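Home | Topics | Ask Us | Make & Do

Filed under: Everyday Science, Ages 7 to 11

Why do black clothes get so hot in the sun?

Have you ever worn a black T-shirt on a sunny day and felt like a baked potato? I have! My friend Zeeshan wore a white one on the same walk and he was perfectly happy, which I thought was very unfair.

So what's going on? Sunlight looks plain, but it's really lots of colours mixed up together (you see them spread out in a rainbow). When light lands on something, some of it bounces off and some gets soaked up. A red jumper bounces the red light back to your eyes and soaks up most of the rest. White cloth bounces nearly all of it away. Black cloth keeps nearly all of it – greedy thing – and hardly any gets back to your eyes, so it looks dark.

The light that gets soaked up has to go somewhere, and it turns into heat. Scientists call the soaking up "absorbing", if you fancy using a big word at tea.

Try it yourself! You need two ice cubes the same size, a piece of black cloth and a piece of white cloth. Put them side by side on a sunny windowsill, with a plate under each one, and pop an ice cube in the middle of both. Now wait, and check every 3 minutes. Which one do you think will melt first? I did mine on a Friday in November and the sun was so weak I gave up and had toast, so pick a bright day.

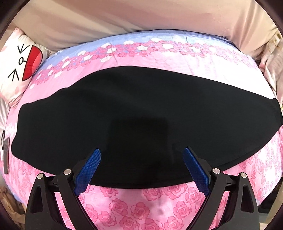
Oh, and colour isn't the only thing that matters. Loose clothes let air move around underneath, and that helps carry the heat away from your skin. Some people who live in hot deserts wear long, dark, floaty robes and manage very well in them. Thick, tight, black clothes in the middle of summer, though? Phew, no thank you!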